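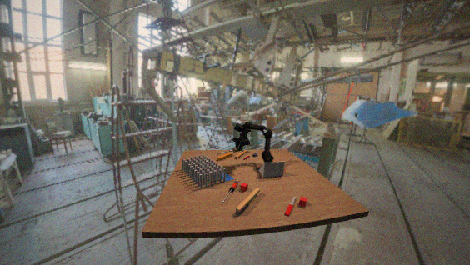
3. Listening at Small Shows

3.1 Setting

The study covers two rooms that book improvised and electronic music on a regular basis. Stultia is a basement bar with a low stage at one end and a pool table at the other. Deltavard is a former print shop with no stage at all; performers set up on the floor, usually against the long wall, and the audience stands or sits wherever there is space. Both rooms charge at the door. Neither sells advance tickets for the kind of event considered in this paper.

We attended shows in both rooms over one season, ending in October. Field notes were written during set changes and filled out the same night. Interviews were held with performers and with audience members who agreed to talk to us after the music had ended. The interviews were short and followed no fixed order of topics, though every person was asked how they had heard about the show and at what point they had thought of leaving.

3.2 Who comes, and when

Audiences at Stultia arrived in two waves. The first was made up mostly of other musicians, many of whom had played the room before or hoped to. They came before the first set and stood near the equipment. The second wave came in after ten, often from another bar, and stayed toward the back. People in this group were less likely to know the names on the bill, and several told us they had paid the cover without asking what kind of music it was for.

At Deltavard there was no second wave. The building is on a street with no other night business, so almost everyone present had made the trip for the show. The audience was smaller, and it changed very little between the first set and the last. Listeners who disliked a set went outside to the loading dock and came back for the next one. At Stultia, listeners who disliked a set tended to move to the bar and talk, which raised the level of noise in the room and in some cases led the performer to play louder.

3.3 Set length and order

Bills in both rooms listed between 3 and 5 acts. Set length was agreed on by the performers, usually on the night itself, and was kept to more closely at Deltavard. 

The order of acts did not follow the rule common in rock clubs, where the best-known act plays last. Touring performers were more often placed in the middle of the bill. Local players explained this as a courtesy: a visitor who plays in the middle has the largest crowd and can still sell recordings afterward. The duo Xaba, who were on tour when we met them, said they preferred the middle slot and asked for it when they wrote to a venue. Jedex, a solo performer from the local scene, had closed most of the bills we saw and described the last slot as the one for whoever lives closest.

3.4 Attention

It was hard to judge attention from posture. Some of the people who gave the fullest accounts of a set had spent it sitting on the floor with their eyes closed, or facing away from the performer. Others who stood at the front and watched throughout could say little about what they had heard, although they described the equipment in detail. We therefore gave more weight to the interviews than to the notes on this point.

Listeners with long experience spoke mostly about changes: when a sound came in, how long it was held, whether it ended suddenly or faded. Newer listeners spoke about volume and about how the sound felt in the chest or the floor. Both groups used the word "long" for sets they had not enjoyed, including some that were shorter than the others on the same bill.

Applause also differed. At Stultia it began as soon as the sound dropped, and on several nights it started during a quiet passage that the performer had meant to continue. At Deltavard people waited until the performer looked up or stepped back from the table.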